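Tabletop rules for two-arm cells: what do you keep?

mosden_bench
Jul 8, 2019
We are rewriting the sheet for our two-arm table. Draft so far:
1. Speed cap of 130 mm/s while anyone is seated at the table.
2. Props go between the arms before the run starts. No reaching in.
3. Cables tied back so they can't reach the jaws.
Anything missing?

pridard
Rule 2 is fine. I'd add a floor rule. Bags and packing go out before power on, and that includes anything near the bases. I'd also write down where knees and feet are allowed to be.

mosden_bench
Fair. Our table, with the frosted vase and the yellow disk out: 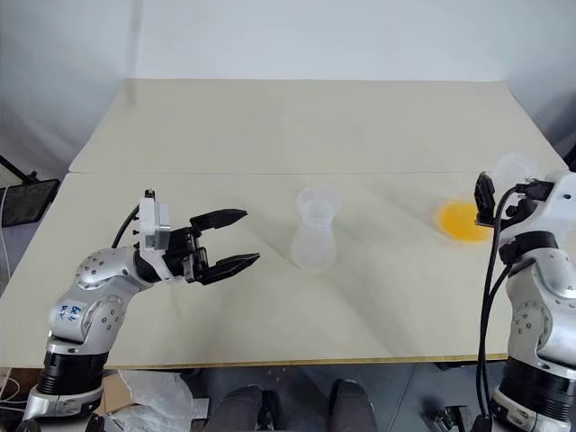
Reply from Issahaku
I disagree with tying everything back. Those cables on the right arm hang in loose curves, and a wrist needs slack. We tied ours tight at Markalura and had a connector fail inside 1000 cycles. Set a maximum loop size and check it at full reach.

Reply from pridard
A maximum loop is OK if somebody measures it. Most people won't. I would still clip them at the elbow.

Reply from Issahaku
Clip at the elbow, slack past it. I can live with that. The clear cup bothers me more — hard to see against a white wall. We put a band of tape on clear props.

mosden_bench
Changing rule 3 to the elbow clip and adding the floor rule. Tape on clear props goes in as well. The speed cap stays at 130 unless someone has a better number.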